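We use cookies to keep this site running and to count visits. Accept all | Manage settings

Drusico opens its practice hall to home and laundry firms

Drusico is delighted to say that from August its 676 square metre hall in Khosravi will welcome firms who'd like to try their household goods in a proper working setting, with a bed to make, clothes to fold and plenty of floor to move about on. 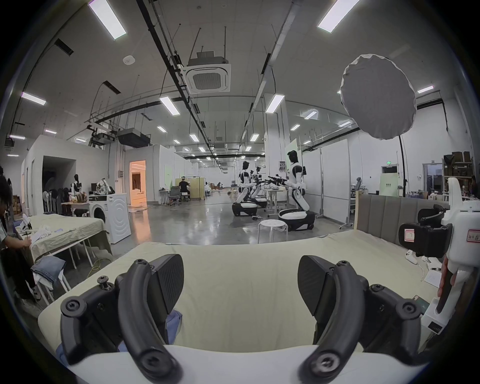

The bed corner at Drusico, with its grey upholstered headboard.

"We've wanted to share this place for such a long time," said Banafsheh Safavi, who runs the hall, "and I do hope people will come in, put the kettle on and stay for the afternoon!" Bedding maker Zatdale and furniture firm Drirkus have already booked, and there is room for 12 firms in the first season, each with a padded table and as much help as they care to ask for.

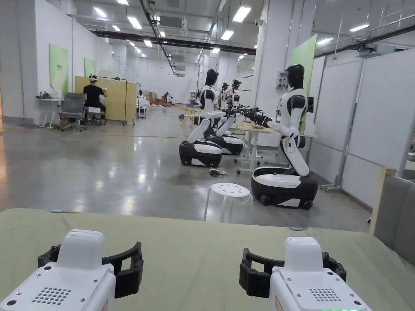
How long is a visit?
Each visit lasts 3 hours, with 30 minutes beforehand for unpacking.

Bookings are taken at the Drusico front desk from 9 am.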